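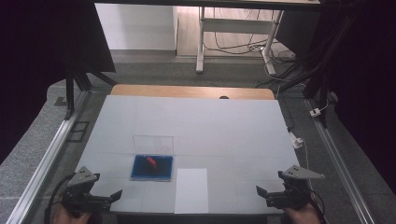 Buy the grippers, and think hard before paying for the plan. I have come around to that view of the Trotivach kit after a spring of using one. The hardware is good. The terms that come with it are where a small shop can get hurt.

For anyone who hasn't shopped for this sort of thing, the kit is a pair of hand-held grippers, cables, a calibration sheet and recording software. A person does a job with the grippers and the recordings go toward training a robot arm to do it later. Trotivach sells the pair outright. The plan is separate. It covers storage, cleanup of the recordings and a trained model at the end, and the entry tier pays for 1,000 recordings.

That sounds like a lot. For us it was 11 working sessions, and that included the ones we threw away while people were still learning to close both hands at the right moment. After that you pay for the next tier or you stop. The sales page calls the entry tier enough for a first task. It may be, if the first task is picking up a block and putting it down in the open. Anything with a case, a lid or a tight fit will use it up sooner.

Small parts in shallow cases are a fair test of a gripper, and they are most of what we do. The fingertips have to get down past the rim on both sides of the part without pushing it across the lining.

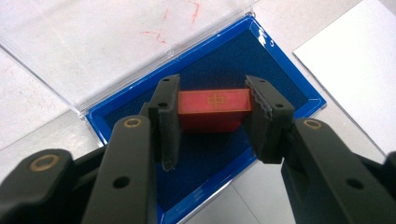

Ekwueme thinks I have the cost question backward, and wrote to say that the recordings are cheap next to the hours of the people making them, so a shop that balks at the second tier has already spent more than the tier costs and may as well finish. I take the point about hours. It still leaves the buyer committed before knowing what the full job will cost, and I don't think a vendor should count on that.

Waser's kit goes the other way. The grippers cost more and feel heavier after an hour, but the recordings stay on your own drive in a format you can open. You do your own cleanup. We spent 3 evenings on ours and it was dull work. I would still choose it over a plan I can't leave without losing the files, and with Trotivach you have 23 days to download everything once you cancel. Wulance offers a rental, which suits a shop that wants to try one task and return the equipment.

Trotivach could fix most of this without touching the hardware. Let buyers export at any time, and put the price of the second tier on the same page as the first. Until then I would buy the pair and find other software to run it.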